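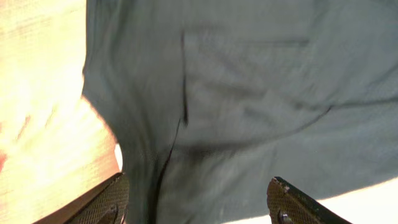

Slide 1. Cloth between the open fingers, seen by the wrist camera.

Good practice for folding cells: what we ask before a handover
Speaker notes, Nermin Dönmez, Friday session

Print this page | E-mail this page

Good afternoon. I work at Lundero, where I write the acceptance rules for the cells that handle textiles. My talk is on rules, so I ask for your patience.

(Leave slide 1 up while people sit down.)

Begin with the camera. With strong light from the side, a pale table goes white and the edge of the cloth is the only thing left to trust. Our rule 4 says that the exposure is set with the darkest garment of the batch on the table, and is then locked. At Breralmont they left it on automatic, and we spent two days looking for a fault in the gripper which did not exist.

Next, the start position. A shirt must be presented as it will come in real work, with wrinkles and with one sleeve bunched. A flat shirt is a demonstration, and we do not accept it as a test. The label at the neck should be noted in the log when it is visible, for it helps the operator to say which side is up.
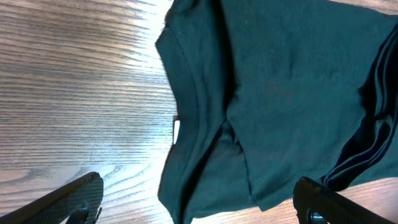

Slide 3. Shirt on the table, seen from the gripper

Here I speak slowly, the people from Engebretsen will want to write.

When two arms share a table, each arm has its own zone, and the middle is shared. Only one arm may enter the shared zone without cloth in its fingers. If both hold the same garment, they move at the speed of the slower one. The limit in our document is 254 mm per second, and it applies also in the last centimetres, where everybody wishes to go faster.

The finished stack stays outside both paths. A stack that leans into the path must be moved by a person, with the arms stopped.
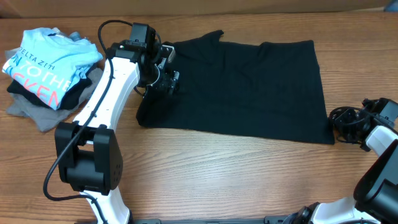 Slide 4. Black T-shirt between the arms, folded stack at the left.

Cables: please look at them every morning. A loop at the wrist is permitted. It must not be able to catch the garment or the other arm. We replace the wrist cable after 2000 folds, also when it looks healthy. Driteo uses a longer interval, and I would be glad to discuss it in the break.
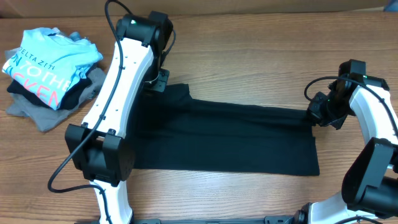 GRIPPING AND RELEASE

Corners first. For a two-arm hold, we take the two upper corners and let the lower edge lie free on the table. Pull only until the cloth answers. If there is a hard tension, open one gripper, never both.

Indicator lights on the wrist do not replace the stop button. The button must be in reach of the operator when seated.

(If time is short, skip the question on gloves.)

The full text of the rules is at the desk near the door. Thank you.

Last updated: July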